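Notebook > Collation bench > Besov, detective novels

October, 9:40

Second pass on the two states of the first Besov mystery. Copy A is ours, Copy B is on loan until the end of the month. Both carry the Mitsotakis-Vlachou imprint and the same title page, and until now we have treated them as one printing.

Method as before: page against page, then line endings, then running heads. Differences go in the log with signature and line. Damaged type is logged separately from resetting.

Results so far. Gatherings A to F identical apart from a broken "r" in the running head of D3. Gathering G is reset throughout. The chapter in which the inspector goes back to the ferry office is 25 lines shorter in Copy B, and the cut removes the only early mention of the second key. A reader of Copy B gets to the solution without that clue. Any review complaining of an unfair ending may have been written from the B state, so the reviews need sorting by date before we quote them again.

Paper: G in Copy B is slightly heavier than the rest of the book. Chain of cancel leaves ruled out, the whole gathering was replaced.

11:15

Ledger. Damadon bindery lists 1,610 sets of sheets received and 1,302 cased. The remaining 308 have no entry. My working guess is that these were held back and cased later with the new G. No proof yet. The Hilevex transcription of the ledger skips one line at the foot of the page — check against the original before anyone cites it.

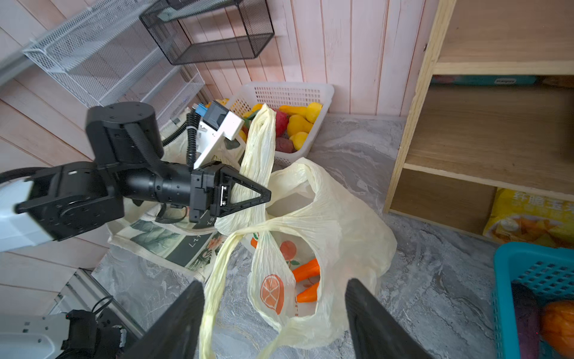
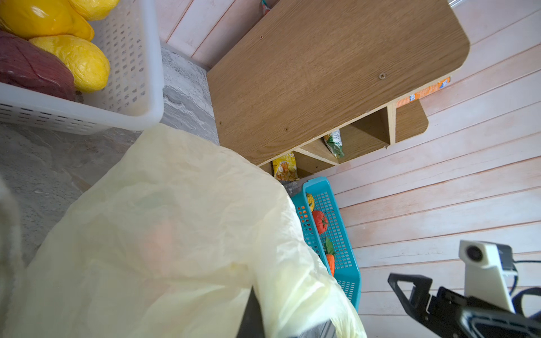 Faustine Bailly disagrees about the order of the states. In her view the longer text is the revision: the second key was put in after a first reader objected to the ending, and the 25 lines are an addition that Copy B simply predates. She points to the broken "r" in D3, which is clean in B and damaged in A, and wants that weighed before the word "cut" goes into the catalog.

Fair. The D3 sort favors her reading, at least for that gathering. It says nothing direct about G, and sheets from early and late in the run could have been mixed at the bindery. Changed "cut" to "absent" in the log entries above G5.

To do:
— re-measure type page in G, both copies
— ask Gerasimos Karagiannis for the 22 letters between author and publisher, the ones on proofs first
— ledger, foot of page
— H onward tomorrow, starting with running heads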